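Chapter 2
Fabric Care and the Household Wash

Learning Objectives

After completing this chapter, the student should be able to:
Explain how fiber content affects the choice of washing method.
Read the five basic symbols on a care label.
Describe the causes of creasing, shrinkage and color loss.

Key Terms
care label, colorfast, crease, finish, pretreatment, shrinkage

2.1 Why Fabrics Need Care

Every textile in a home is subject to wear. Soil works its way between the yarns, body oils weaken some finishes, and repeated rubbing breaks the surface fibers. Washing removes soil, but it also places stress on the cloth. A household that washes 158 loads in a year will see that stress in faded towels, thin elbows and seams that no longer lie flat.

The study of fabric care begins with fiber content. Cotton and linen absorb water readily and tolerate hot washing, although both crease with ease. Wool holds its shape well when dry but may felt if it is agitated in warm water. Polyester resists creasing and dries quickly, yet it tends to hold oily stains. Blends share the qualities of their parts, and the more delicate fiber should govern the treatment.

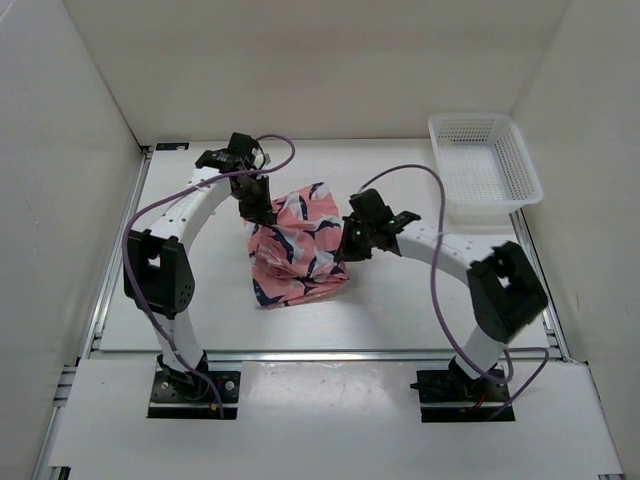
Creases form when fibers are bent under heat, moisture or pressure and then held in that position. In cotton, water loosens the bonds between neighboring chains of cellulose. As the cloth dries, new bonds form and fix the fibers wherever they happen to lie. A shirt left in the washer overnight will therefore need more pressing than one hung promptly.

2.2 Color and Print

A fabric is called colorfast when its dye resists washing, light and rubbing. Dark shades should be tested before the first wash. Dampen an inside seam, press a white cloth against it for 2 minutes, and check the cloth for color. Items that release dye should be washed alone until the rinse water runs clear.

Case Study: The Festlow Laundry

Bianka Pálfi manages the laundry at Festlow, a residential school with 44 boarders. In December she reviewed the linen records and found that pillowcases were being replaced twice as often as sheets. Section 2.5 returns to her findings and to the changes she made in the washing schedule.

Before You Read

Examine the care labels on three garments you own. Record the fiber content and washing temperature of each, and bring your notes to class.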